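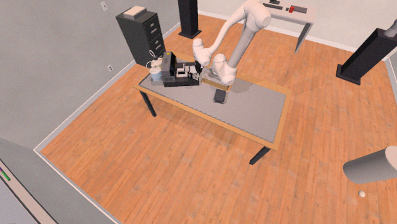

Nultetton College Community Forum
Student Life > Events and Fundraising

Topic: Proposed change to the October charity swim relay

Office of Student Engagement
Posted 25 May 2021
Members of the college community are invited to comment on a proposed change to the October charity swim relay. Under the proposal, the relay would move from the Zaltgate pool to the Santoro Aquatic Center, and the entry fee would be replaced by a pledge system. Each team would collect pledges per length completed. At the last relay, 71 teams took part and 446 students registered as swimmers. Comments posted in this thread will be read before the schedule is set.

vawasthi
I write as captain of the Faltbridge Hall team. Our residents support the change of pool. Zaltgate has six lanes, and teams in the later heats had a long wait on deck. We ask that the office confirm whether the campus shuttle will serve Santoro on the day of the event.
Vivek Awasthi

lane_four
I respectfully disagree with the change of location. Zaltgate is on campus, and students who have no interest in swimming come in to watch between classes. They also buy food from the club tables, and that money goes to the same fund. A pool across town will lose those people, shuttle or no shuttle.

P. Sotiropoulos, Recreation Services
To answer the question from Mr. Awasthi: the shuttle would run every 14 minutes from the library stop, beginning one hour before the first heat. Student identification will be required to board. Club tables would be permitted in the Santoro lobby, though not on the pool deck.
Pantelis Sotiropoulos

mapleton_r
My concern is the pledge system. Students who live far from home, or whose families cannot give, will have a harder time finding sponsors. The flat fee was 11 dollars per swimmer and everyone paid the same. Has the office considered keeping the fee and making pledges optional?

lane_four
I would support that. It does not settle the question of the pool.

vawasthi
I must differ with mapleton_r on one point. Several first-year residents told me the fee was the reason they did not enter. A pledge sheet with two or three small sponsors would have been easier for them. I have no objection to offering both, provided that the sign-up form is clear.

Office of Student Engagement
Thank you for these comments. A combined system – fee or pledges, at the choice of each swimmer – can be added to the proposal. Teams would select one option per swimmer at registration. The location remains under review.

h_quillen
Could the office also state whether the alumni heat will be kept? It is not mentioned in the proposal, and two former members of our team have asked.

P. Sotiropoulos, Recreation Services
The alumni heat is included at either pool. It would be swum last, after the student final, and former students may register by e-mail with this department.

lane_four
I remain opposed to Santoro and ask that my comment be recorded as such.

Office of Student Engagement
It has been recorded.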